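Can Machines Do the Chores Yet?
January 23, 2020

The question is put to this blog often, most recently by readers in Skorkville. The author's position remains cautious. Lifting a box is largely a settled matter. Changing the bag in a waste bin is not.

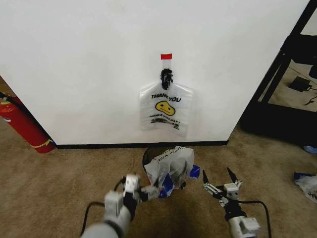
Thin plastic has no fixed shape. It folds, clings and slips, and a grip that holds on one attempt may miss on the next. At Pralside the author kept a tally of 10 bin changes by machine and judged 9 of them to need a person's help.

The Dolura project has set itself a target of 1000 unaided changes by May. The author will report on the outcome, and in the meantime continues to empty the household bins by hand.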